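Filtska (bench automation program)

Filtska is the name given to a program of bench automation at the Prulau laboratory of Ullisen, a contract testing company that prepares and checks powdered samples for makers of food additives, dyes and ceramic glazes. Under the program, a robot arm takes over part of the small-batch preparation work that had been done by hand: moving a measured powder through a funnel, handling tubes and flasks, and putting tools back where they belong. The arm and its software were supplied by Panasiuk, an integrator that also holds the service contract.

The program is often cited in trade talks as a case of a robot "freeing" laboratory staff for better work. The record is thinner than the talks suggest. Most of the figures in circulation come from Ullisen or Panasiuk, few have been checked by anyone else, and the people who work beside the arm describe a change in the kind of chores they do more often than a drop in the number of them.

Background

Ullisen's Prulau site handled powder preparation at a row of ordinary benches until the late 2010s. A technician weighed out a sample, tipped it through a funnel into a tube or flask, logged the weight, cleaned the tools and began again. The work was repetitive and hard on wrists and necks, and it was the first job given to new hires. Turnover in the group was high, though the company has never published a rate for it.

Management began looking at automation after losing a customer over late results. According to the company's own account, the lateness was caused by a shortage of trained hands. Former employees have given a different version, in which the delays came from the sample intake desk, where paper forms piled up for days before anything reached a bench. Filtska did nothing to the intake desk, and this remains the most common complaint about how the problem was framed.

A trial cell was switched on for staff on Wednesday, February 5, 2020. Regular use was planned for March of the same year and was pushed back twice.

The task

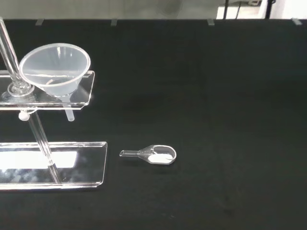 Small-batch powder work is harder to hand to a machine than it looks on a flow chart. Powders clump, cling to plastic and bridge across the neck of a funnel, and a technician deals with all of this by habit, with a tap of the finger or a half turn of the wrist. The bench layout adds its own trouble. A good deal of the equipment is transparent: the stand that holds the funnel is clear, the base plate under it is clear, and so is the little vessel lying on the black tabletop to the right of it, which shows up mainly as bright outlines and reflections. A person picks up such a thing without thinking. For a camera-guided gripper, glare on a clear part can be mistaken for its edge, and Panasiuk's engineers have said that most of their setup time at Prulau went into that one difficulty.

The stand itself is a common type, with an upper plate pierced to take tubes or a funnel, a flat base, and rods joining the two. Staff had asked whether frosted or colored racks could be bought in place of the clear ones. The request was turned down on the ground that the system ought to work with the equipment the laboratory already had. It is hard to see who gained from that decision. Colored racks would have been cheap, and the money spent on vision tuning was paid by Ullisen to its own supplier.

Operation

A run starts with a technician setting out the bench. The rack, the flask in its ring, the funnel and the scoop all have to be within the arm's reach, and the run list has to be entered at a terminal. The technician then steps back and starts the sequence. When a step fails, the arm stops and waits, and the technician decides whether to clear the fault and resume or to finish the sample by hand. 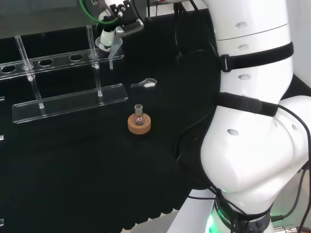

Ullisen counts a run as automated if the arm began it. This is the weak point in the company's best-known claim, that 81 percent of small-batch runs at the site are automated. A run that stops at the funnel and is finished by a technician still goes into that total. Panasiuk uses a stricter measure in its service reports, under which a run counts only if no one touched the bench between start and finish, but those reports are confidential and the company has declined to release the matching number. Until it does, the claim says how often the start button is pressed and very little else.

Speed is another point on which accounts differ. The arm is slower than a trained technician on a single sample, and neither firm disputes this. The argument for it rests on hours: the arm can keep going through lunch, and in principle through the night. Night running has been tried at Prulau and dropped, as the fire plan for the building requires a person on the floor whenever the cell is powered. Having a person present all night in order to save a person's labor struck even the program's supporters as odd.

Effects on staff

Before the trial, the preparation group had 5 technicians on the day shift. It now has 3. Ullisen states that no one was dismissed, which appears to be accurate. One technician moved to the instrument room and the other left and was not replaced. Whether this should be described as a job lost is a matter of taste in the company's literature, where the word "redeployment" covers both cases. The people who remain do the work of the missing two in a different form, most of it setup, cleaning and recovery after stops.

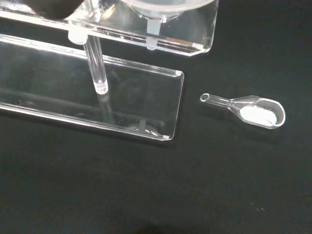

Cleaning deserves more attention than it gets in writing on the subject. Stray powder matters on a bench where one customer's dye may follow another's glaze, and a technician working by hand wipes as he goes. The arm does not wipe. The bench is cleaned by a person between runs, on a schedule, and the scoop and funnel are washed at the sink as before. When Ullisen reports time saved per sample, the cleaning is left out, on the reasoning that it had to be done anyway. Staff reply that it used to be spread through the job and took no separate trip.

Dwayne Gallagher, a senior technician who trained most of the group, has been the most quoted voice from the floor. In a talk to a regional laboratory association he said that he had nothing against the machine and would not want to go back to scooping all day. "My wrists are better," he said. "My day isn't shorter, and I know less about the samples than I used to. I'd feel a bad powder before I saw it on a printout." He also pointed out that new hires no longer learn the hand method before being put in charge of a system that falls back on the hand method every time it stops.

That last point has been taken up by others. The laboratory now runs a short refresher in manual preparation, added in the second year of the program. Attendance is voluntary and unpaid if it falls outside a shift.

Pay did not change. Technicians who run the cell were given a new title, "preparation systems operator," on the same grade as before. A request to have the grade reviewed was still open when the company last commented on it.

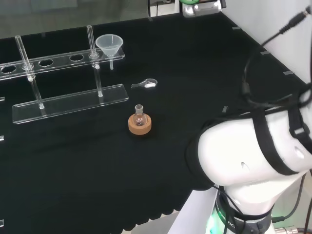
Bench and arm at the Prulau laboratory, with the funnel in the rack and the scoop of white powder next to it.

Cost

Ullisen has not disclosed the price of the cell. It has said that it expects the equipment to pay for itself after around 600 working days. The estimate takes the salaries of two technicians as the saving and does not include the service contract, the terminal software, or the hours spent on setup. No date was given for when counting began, so it can't be said whether the mark has been passed.

Physical strain is the area where the case for the program is strongest. Reports of wrist pain in the group fell after the arm came into regular use, and staff accounts agree with the company's on this. Even here some care is needed. The group is smaller, it has older and more experienced members than before, and the benches were raised to a better height during the same renovation. Raised benches could have been had without a robot.

Reception

Coverage in the trade press has been friendly and has leaned on material provided by the two firms. A common feature of these articles is the phrase "lights-out laboratory," which has never applied to Prulau. Critics, mainly people who have worked in similar groups, argue that the site should be treated as a partly automated bench with a full-time attendant, and that buyers ought to compare it with simpler options such as a vibrating feeder, better racks or one more hire.

Ullisen has announced plans to add a second cell. Panasiuk lists Prulau as a reference site and arranges visits for prospective customers on request. Visitors are shown a prepared run.

Related articles
Contract testing laboratory
Powder handling
Laboratory ergonomics
Deskilling
Lights-out operation
Service contract

Contact the editors | Copyright and reuse | Back to top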